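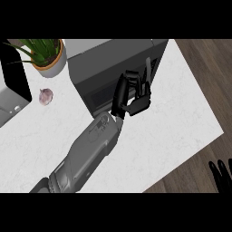 Fall Kitchen Safety Check, With My Comments

Every October I go through the kitchen with this list before the holiday baking gets going, and every year it gets a little longer because I can't help adding notes to myself in the margins. A few neighbors on Skonlow Lane asked for a copy, so I finally typed it up, comments and all. Print it out, grab a pencil and a cup of something warm, and take your time! I start at 9 in the morning and I'm usually finished well before lunch, and that includes stopping to wipe things down (which you will end up doing, trust me).

COUNTERTOPS

[ ] Run your hand along the edges and corners. No chips or sharp spots.
Comment: Fine this year. I did find a rough place by the toaster last fall and put tape over it until the repair man could come out.

[ ] Check the seam along the backsplash for gaps.
Comment: Needs a new bead of caulk behind the faucet. I've been saying this for two years now and I really am going to do it this time.

[ ] Knives in the block or the drawer, never left lying out.
Comment: Mostly. The bread knife has a way of wandering.

[ ] Small appliances unplugged when not in use.
Comment: OK. I let the coffee maker stay plugged in because of the clock, but the toaster and the mixer get unplugged every time.

FLOOR

[ ] Walk the whole floor in socks and feel for loose or raised spots.
Comment: One squeak near the pantry, but nothing lifting. Please go slowly when you do this, and don't do it right after mopping, as I once did.

[ ] Mats lie flat and have a backing that grips.
Comment: Failed! The mat at the sink slides all over the place. I've set it out for the trash and I'm looking for one with a good heavy rubber back.

[ ] Path from the stove to the sink is clear.
Comment: Clear, once I moved the dog's water bowl over to the back door. You don't want to meet a water bowl when you're carrying a pot of boiling potatoes.

STOVE AND OVEN

[ ] Burners light or heat evenly, and every knob turns all the way off.
Comment: The left rear knob is stiff but does click off. Ordered a replacement from Bromammont.

[ ] Nothing that can burn within reach of the burners.
Comment: I moved the paper towels again. They creep back over there when I'm not looking, and so do the pot holders.

[ ] Hood filter is clean.
Comment: It was not clean. Hot water, dish soap, a long soak and an old brush took care of it, and I felt wonderful afterward.

[ ] Oven door closes snugly and the gasket isn't torn.
Comment: Good. I wiped the gasket gently and left it alone otherwise.

ELECTRICAL

[ ] Press TEST and then RESET on each outlet near water.
Comment: Both outlets tripped and reset as they should. If one of yours won't trip, stop using it and call an electrician. I wouldn't wait on that.

[ ] Cords are not frayed, pinched or hanging over the counter edge.
Comment: The slow cooker cord was dangling, so I've moved the slow cooker to the other side, where the cord is nice and short. The cord on the old Grekik hand mixer has a crack near the plug, and I'm sad to say it's retired. It made a lot of birthday cakes.

SMOKE ALARM AND EXTINGUISHER

[ ] Alarm sounds when you press the button.
Comment: Loud and clear. Warn everybody in the house first, and the pets too if they'll listen.

[ ] Extinguisher gauge is in the green and the pin is in place.
Comment: In the green. I moved it from under the sink to a hook by the doorway, so I wouldn't have to reach past a fire to get to it.

UNDER THE SINK

[ ] Feel the pipes and the cabinet floor for damp.
Comment: Dry as a bone, thank goodness.

[ ] Cleaners capped, labeled and out of children's reach.
Comment: Added a second latch, as the grandkids are coming and the youngest has very quick fingers. I also threw out a spray bottle with no label on it.

STILL TO DO

New sink mat.
Caulk behind the faucet.
Stove knob, when it comes in.
Put a fresh copy of this list inside the pantry door.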